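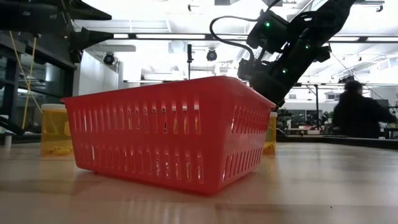 Chapter 7
Chores as a Test of Machine Skill

7.1 Why chores are hard

A factory welder repeats one motion on one part held in one place. A household chore offers none of these conditions. The objects differ from home to home, they are set down at odd angles, and they hide one another. A machine that can place a door panel to within a hair may still fail to put a jar into a basket.

This chapter asks how far machines have come with such work, both in the home and on the shop floor. It treats a chore as a chain of short steps: find the object, reach it, grip it, move it, let go. If each step succeeds 95 times in 100, a chain of five steps succeeds only 77 times in 100. Longer chains do worse. Most of the gap between a good demonstration and a useful machine lies in this simple product.

7.2 The Ginitz trials

The main case in this chapter is the set of tabletop trials run at Ginitz under Consolacion Ocampo. The trials covered 20 chores, among them packing a basket, closing a lid and folding a cloth. Each attempt was scored as complete or not complete, and partial work earned nothing. Of 941 attempts, those that needed a person to step in were counted as failures, even when the chore was finished afterward.

Ocampo's scoring rule is strict, and the Puretti group has argued for partial credit. We return to that dispute in Section 7.5. For now, note that the two methods can rank the same pair of machines in opposite order.

7.3 Terms used in this chapter

Cycle time - the time from the start of one attempt to the start of the next, including any reset.

Intervention - any contact by a person with the machine or the objects during an attempt.

Clutter - objects on the work surface that are not part of the chore.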